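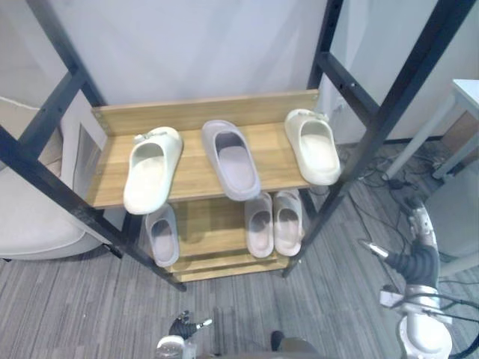 Halyna Antoniuk

Put your shoes away in pairs. That's it, that's my whole argument, and I've had 2 people fall out with me over it since January.

The other camp says a shelf is a shelf. Shoes off the floor, job done, go and have your tea. My neighbour Myroslav Tymoshchuk holds this view loudly. He's wrong. A left slide on the top and its mate on the bottom is just a mess at a higher altitude - you still stand there in your socks hunting.
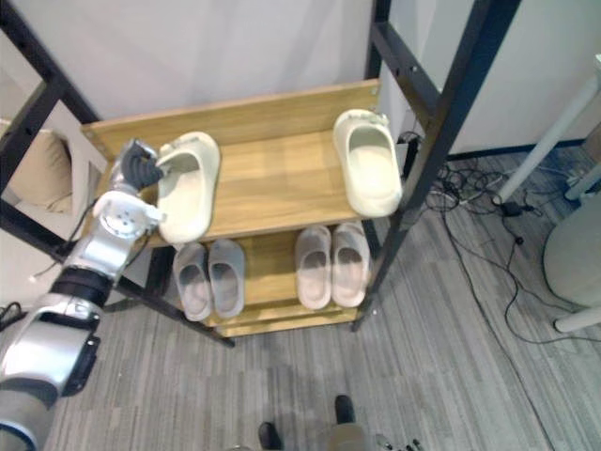 And it's worse with slides, which all look alike now. Same fat sole, same wide strap, cream or grey or a pink you can hardly tell from cream at six in the morning. I have gone out to the bins in one of each. More than once.

So. Pairs together, toes to the front, same spot every time. A two-shelf rack is plenty for a small household. People buy the tall ones and then fill them with boots from 2 winters ago and a bag of tent pegs.

Jumpers, same thing. I'm told dark knits can go over the bannister "for now". 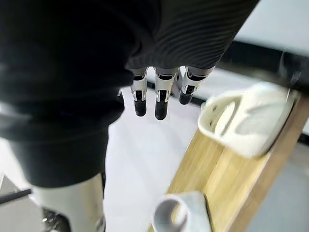
For now means a fortnight in my house. The thing stretches at the shoulders, picks up every hair going, and then it has to be washed again when it was never realy worn. Fold it. Twenty seconds, sleeves in, over, done. Don't hang heavy knitwear, I will not be moved on this. 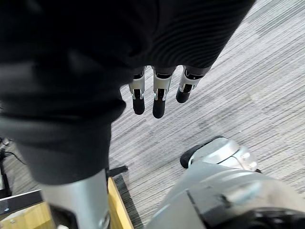

Charcoal knit, still unfolded.

I know how it sounds. Fussy, my mother's daughter, all that. But the mornings are short and I'd sooner spend them on toast than on my knees looking for the other shoe. Myroslav can do as he likes in his own hall, he just can't borrow my slides agian.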